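Section 3. Tall Metal Cabinet: Access, Care and Inspection

3.1 Purpose of this section

This section applies to the tall metal cabinet installed beside the window in each ground-floor room of the Privereck building. It is intended for room supervisors and for staff who have been issued a cabinet key. Assembly and wall fixing are covered in Section 2 and must be carried out by the installer, Lo Presti.

3.2 Before opening the cabinet

1. Confirm that the cabinet number on your key tag matches the number in the room register. Keys are not interchangeable between rooms. The key for cabinet 191 is held at the Prurport reception desk and must be signed for.

2. Clear the floor in front of the door. Allow a free depth of at least 500 mm beyond the swing of the door.

3. Check the white surfaces next to the window for scratches, dark marks and chipped paint. Light marks of this kind do not prevent use of the cabinet, but they should be entered in the register so that later damage can be told apart from earlier wear. 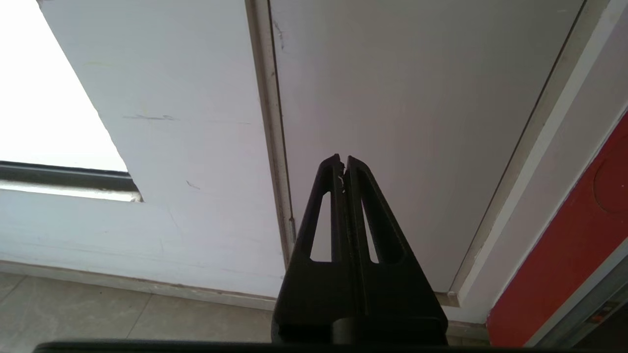 4. Close the window if there is a strong draft. An open door may swing back without warning.

CAUTION: Do not place bags, boxes or ladders against the window frame while the cabinet is in use.

3.3 Opening and closing the door

1. Insert the key fully into the round lock. The door has no handle and is drawn open with the key in place.

2. Turn the key gently until it stops. If it does not turn, withdraw it and check the tag again. Do not use pliers or any other tool on the key.

3. Draw the door toward you with a steady movement, keeping your free hand away from the hinge side.

4. To close, push the door with a flat palm near the lock until it is flush with the adjoining frame. Turn the key back and remove it.

NOTE: The gap on the lock side should run evenly from top to bottom. A gap that widens toward the floor usually means that a hinge needs adjustment - report it before using the cabinet again. 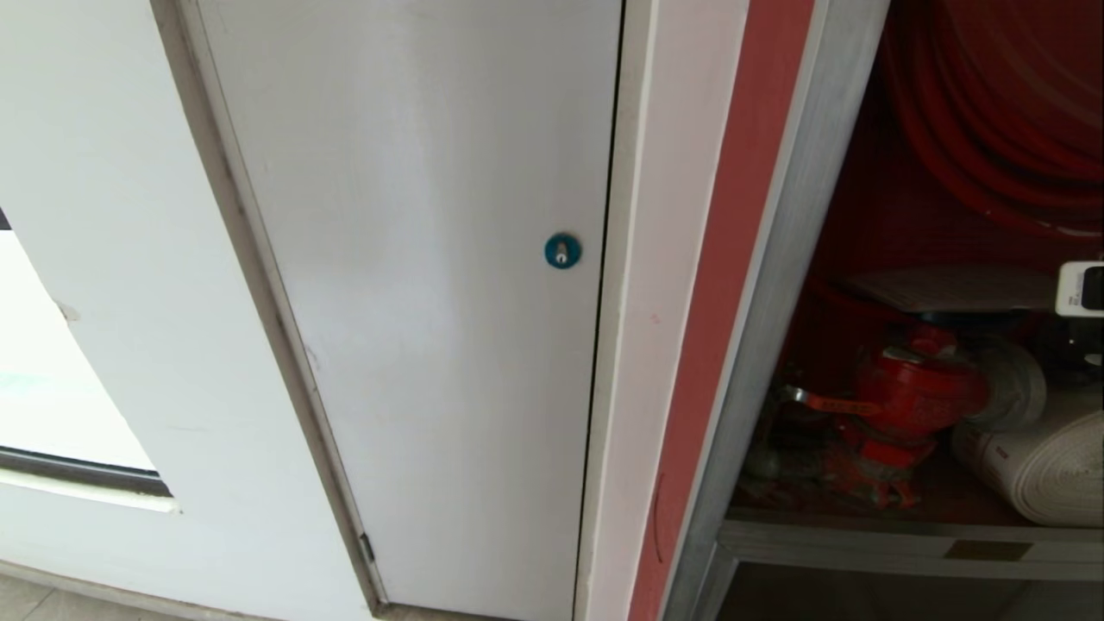

Figure 3. Cabinet door closed, with the teal-blue lock near the right edge.

3.4 Cleaning

1. Wipe the door with a soft, damp cloth. Smudges around the lock may be removed with a little mild soap.

2. Dry the lock surround at once. Do not spray any liquid into the keyhole.

3. Wipe the gray frame strip from top to bottom and look for worn edges as you go.

4. Clean the red painted band to the right of the cabinet with water only. Scouring pads leave permanent marks on this paint.

CAUTION: Solvent cleaners must not be used on the door finish or on the painted walls.

3.5 Loading limit

The load on any one shelf must not exceed 300 N. Heavy items belong on the lowest shelf. Nothing may be stored on top of the cabinet.

3.6 Reporting faults and lost keys

Hinge and lock faults are to be reported to Raquel Cardoso in Building Services. Lost keys are to be reported to Elisa Farina on the same day. Replacement locks are ordered once a year, in July; until a new lock is fitted, the cabinet must be emptied and its contents moved to the Zovomwood store.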